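3.2 Tool storage and plot upkeep

Members at the two garden sites were asked how they kept and carried their hand tools, and how often they visited their plots between spring and the first frost. Tarnside has a locked shed with shared tools. Sumdale has no shed, and members there bring what they need from home. Of the 1,689 survey forms mailed out, 145 came back with the storage questions filled in.

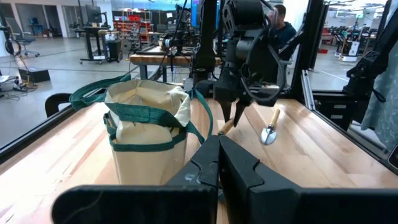 Distance from home explained less than we expected. Members who lived within walking distance of Sumdale visited more often in dry weeks, but over the full season their visit counts were close to those of members who drove. The visit log holds 1,568 entries for both sites. Entries with no plot number were left out of the comparison.

Shared tools were used heavily at Tarnside early in the season and much less after that. Several members wrote that the trowels and hand forks were often out when they arrived, and that they had started bringing their own. Kalniņš reports a similar drift away from shared equipment at the Morkdale allotments, although the plots there are larger and most holders have their own lockers. 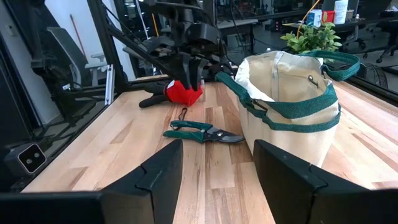 Vol. 12, No. 4

Weeding was the task most affected by storage. Members who had to pack tools for each trip tended to put off small jobs and do them together, while shed users did them as they came up. Watering showed no such pattern, as hoses stay at both sites all season.

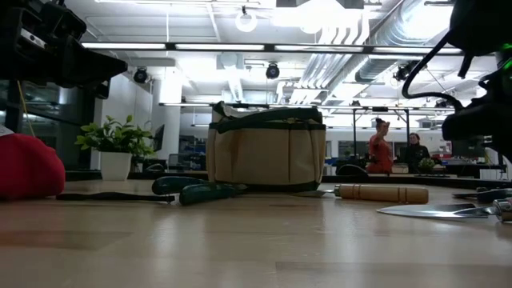
Carrying methods at Sumdale varied a good deal. Buckets were common among older members, and some people used a backpack or a wheeled cart. A canvas bag with stitched pockets along the front and a pair of handles, like the one in Figure 4, was the type most often named by members who came on foot or by bus. Those members also reported losing fewer small tools.

Figure 4. Canvas tool bag with hand tools.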